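Prüfliste Aufenthaltsraum und Sitzbereich, Haus Feto
Durchgang August, Beginn 8.15 Uhr
Ausgefüllt von: Brijesh Thakur
Kopie an: Hausverwaltung Gamero

Vorbemerkung. Ich habe die alte Liste von Gamero benutzt und meine Kommentare unter jeden Punkt geschrieben. Wo steht "in Ordnung", habe ich selber geprüft und nicht nur geschaut. Wo steht "offen", muss noch jemand etwas machen.

1. Zugang und Laufwege

1.1 Tür zum Aufenthaltsraum schließt selbständig
Ergebnis: in Ordnung
Kommentar: Der Türschließer war im Frühling zu stark eingestellt. Jetzt geht die Tür langsam zu und fällt trotzdem ins Schloss. Fünfmal probiert.

1.2 Fluchtweg frei, Breite ausreichend
Ergebnis: in Ordnung
Kommentar: Im Flur stand beim letzten Durchgang ein Wäscheständer. Er ist weg. Bitte auch im Winter nicht wieder dort aufstellen.

1.3 Schild Notausgang beleuchtet
Ergebnis: offen
Kommentar: Das Licht flackert. Lampe wurde bei Firma Tsikata bestellt, Termin habe ich noch keinen bekommen. Ich rufe dort noch einmal an.

2. Bodenbelag

2.1 Teppich liegt fest, keine Falten, keine Wellen
Ergebnis: in Ordnung
Kommentar: Ich bin den ganzen Raum mit flachen Schuhen abgegangen, zuerst längs der Streifen und dann quer. An der Schwelle zum Flur habe ich mit der Hand gedrückt, dort ist der Kleber vom letzten Jahr noch gut.

2.2 Kanten und Übergangsschiene
Ergebnis: offen, kleine Sache
Kommentar: Eine Schraube an der Schiene steht etwas hoch. Man kann mit der Socke hängen bleiben. Ich hatte den passenden Schraubendreher nicht dabei.

2.3 Reinigung des Teppichs
Ergebnis: in Ordnung
Kommentar: Gereinigt sind 48 Quadratmeter, so steht es auf dem Lieferschein. Die Rechnung lautet auf 464 Euro und liegt im Ordner. Der graue Teppich verzeiht viel, aber Kaffee sieht man darauf trotzdem.

3. Polstermöbel

3.1 Sofa steht sicher und wackelt nicht
Ergebnis: in Ordnung
Kommentar: Das helle Sofa habe ich an beiden Armlehnen gedrückt und gezogen. Es bewegt sich nicht. Es sitzt ganz unten auf dem Teppich, deshalb kann nichts Größeres darunter rollen, aber man kommt auch mit dem Staubsauger nicht hinein. Einmal im halben Jahr muss man es zu zweit abrücken. Bitte nicht an den Lehnen heben, immer unten an der Basis anfassen.

3.2 Bezug ohne Risse, Nähte geschlossen
Ergebnis: in Ordnung, weiter beobachten
Kommentar: Bei diesem Modell sind die vielen tiefen Rillen die Arbeit. Ich habe jede Rille mit zwei Fingern auseinander gezogen und in die Naht geschaut. In der Mitte, wo die zwei Sitzpolster zusammenkommen, soll man bei jedem Durchgang besonders prüfen. Dort setzen sich die Leute am liebsten hin.

3.3 Pflege des Leders
Ergebnis: offen
Kommentar: Letzte Pflege ist im Heft nicht eingetragen. Das Mittel Lament steht im Putzschrank, die Flasche ist noch halb voll. Mit weichem Tuch auftragen, in den Rillen eine weiche Bürste nehmen. Keinen Glasreiniger benutzen! Das ist schon einmal passiert, und bei cremefarbenem Leder bleibt so ein Fehler lange sichtbar.

3.4 Kissen
Ergebnis: in Ordnung
Kommentar: Die zwei türkisblauen Kissen gehören auf das Sofa und sollen nicht auf dem Boden liegen, auch nicht für kurze Zeit. Reißverschluss und Etikett geprüft. Bezüge waschen bei 30 Grad, nicht mit heller Wäsche zusammen. Ob sie auf helles Leder abfärben, weiß ich nicht sicher. Darum soll man sie nach dem Waschen ganz trocken werden lassen, bevor sie zurückkommen.

4. Elektrik und Brandschutz

4.1 Steckdosen fest in der Wand
Ergebnis: in Ordnung
Kommentar: 4 Stück geprüft, alle fest, Abdeckungen ohne Sprung.

4.2 Rauchmelder
Ergebnis: in Ordnung
Kommentar: Testknopf gedrückt, Ton ist laut genug bis in den Flur. Vorher den Nachbarn Bescheid sagen, das habe ich diesmal vergessen.

4.3 Kerzen und offenes Feuer
Ergebnis: in Ordnung
Kommentar: Keine gefunden. Der Zettel mit dem Verbot ist verblichen und soll neu gedruckt werden.

5. Noch zu erledigen

Schraube an der Übergangsschiene eindrehen (mache ich selber).
Lampe Notausgang, Tsikata anrufen.
Lederpflege mit Lament, danach Datum ins Heft schreiben.
Zettel wegen Kerzen neu drucken.

Für Gamero noch ein Wort zum Angebot über 2.345 Euro für ein neues Sofa: Nach meiner Prüfung ist der Austausch in diesem Jahr nicht nötig. Wenn die Pflege regelmäßig gemacht wird und niemand auf den Armlehnen sitzt, würde ich erst beim nächsten Durchgang wieder darüber sprechen.
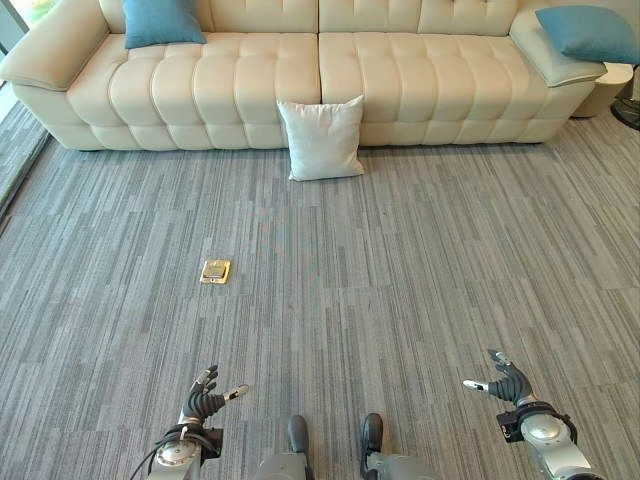 Das Angebot habe ich trotzdem hinten in den Ordner gelegt, falls jemand die Preise vergleichen möchte. Schlüssel für den Putzschrank ist zurück im Büro.

B. Thakur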